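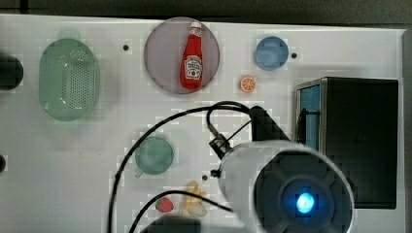

September 17, 2022

Newsroom at half staff. Logged 64 viewer emails on the Bredholm segment before noon, 40 of them asking why Skjelbred was off the air. Standard reply sent: personnel matter, no comment.

The station's position is still the August memo. An on-air correction must run in the same time slot as the error, and the Bredholm correction ran at 5 a.m. — the error ran at 6 p.m. Rajput signed off on the move. I have his initials on the rundown and filed a copy.

Moradi wants the anchor's personal account archived before Monday. Exported 291 posts, 198 with replies. Two mention the station by name. Neither mentions Bredholm.

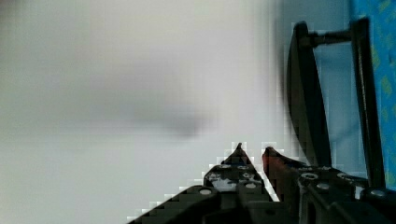

Evening

Call with Ojeda, 22 minutes. He reads the contract clause the way I do — suspension with pay, written notice required. No notice in the file. Will check the second cabinet tomorrow.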